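Hard water and the kettle problem, part two

29 May 2023

In the first post I said I would put numbers on the scale buildup once I had a full set of readings. I now have them, so this is mostly a write-up of method, with some notes on what I would change.

The supply at our place in Cillstead comes off a chalk aquifer. The strips I started with only told me the water was "very hard," so I moved to a drop-count titration kit. You add a buffer and an indicator to a measured sample, then add titrant one drop at a time until the color goes from red to blue. Each drop stands for a fixed amount of hardness, so the precision is limited by drop size. Doubling the sample volume halves the step, and I would recommend doing that from the start. I did not, and the early readings are coarse as a result.

The other half of the setup was weighing. I dried the empty kettle at room temperature overnight with the lid off, then put it on a scale that reads to a tenth of a gram. Starting weight was 957 grams. I descaled it with citric acid before the first weighing and again after the last, and checked that the final number came back to where it began. It did, within the resolution of the scale.

Between those two points the kettle was boiled 94 times with the same fill volume. I kept a tally on a card next to the socket. Asnakech Derese asked in the comments last time whether reboiling water that was already in the kettle would count as a new boil. For my purposes it would not. Most of the dissolved bicarbonate has broken down by the end of the first boil, so the second contributes much less scale. Every boil on the card was from a fresh fill, and the kettle was emptied afterward.

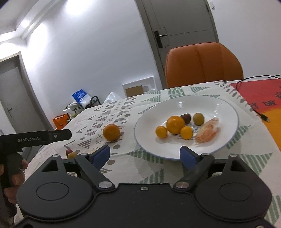
The pattern in the weights was close to a straight line, with one exception. The first few boils after descaling added less than the later ones. My reading is that calcium carbonate deposits more easily on existing scale than on clean steel, which gives crystals few places to start. On clean metal more of it stays suspended and leaves with the water, and you see it as the white film on tea.

Eduardo Quintela pointed out that my strip readings and my titration readings disagree by more than they should. He is right. The strips were past their date, and I have dropped them from the spreadsheet. Anyone who downloaded the earlier version should get the new one.

On descaling itself: citric acid at two tablespoons per liter, warm but not boiling, for half an hour. If the solution is boiled, calcium citrate can come out as a solid that is harder to shift than the scale was. Vinegar works too, more slowly, and the smell lingers.

Next is the shower head, which is harder to weigh because water stays trapped behind the nozzles. I may try it with a longer drying time in June.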